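Greludholm repair evening gets a second night

If you've been trying to squeeze into the monthly fix-it evening at the old Walach building, I've got good news for you. It's going twice a month from February, and yes, I'm pretty happy about it, partly for selfish reasons (my kitchen faucet has been dripping into a mixing bowl for longer than I'd like to admit in print).

The Greludholm repair evening started out as a couple of folding tables and a kettle. You brought your lamp or your toaster or your sad jacket zipper, and somebody who knew a bit more than you sat down and worked on it with you. Last year people carried in 1,711 items, according to the sign-in sheets, and the line for plumbing odds and ends was always the longest. I stood in it twice and went home both times with my faucet parts still in a sandwich bag.

So the plan now is 2 evenings a month, with the new one given over to taps, hoses, pumps, pressure cookers and anything else that leaks. Electrical stuff, clothes and bikes stay on the original night. The hardware store on Durán Street has put in $400 for washers, rings and seals, and the town is matching it with another $400, which buys an awful lot of tiny parts when most of them cost less than a stick of gum. 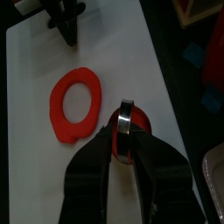 Awuor Massawe told me the thing she'd most like people to do is bring the old seal along, even if it's cracked or squashed flat, as guessing the size from memory almost never works. She also said to please shut the water off at home first – she has had more than one phone call from someone standing in a puddle.

I asked whether you need to book. For the leaky evening you do, at least to begin with, and there's a clipboard by the front desk at the library where you can put your name down for a half-hour slot. The original night stays first come, first served. Both are free, with a jar on the table if you want to chip in for parts.

One more thing for the coffee crowd. The old Drolier stovetop pots, the ones half this town seems to have inherited from a grandmother, are welcome on the new night too. The rubber ring inside goes hard after a few years and then the steam sneaks out the side, and I'd been blaming my stove for that since summer!

Doors open at six both evenings and the last repair starts at eight. Parking is behind the building, but the back lot fills up fast, so walk over if you can. I'll be the one holding the sandwich bag.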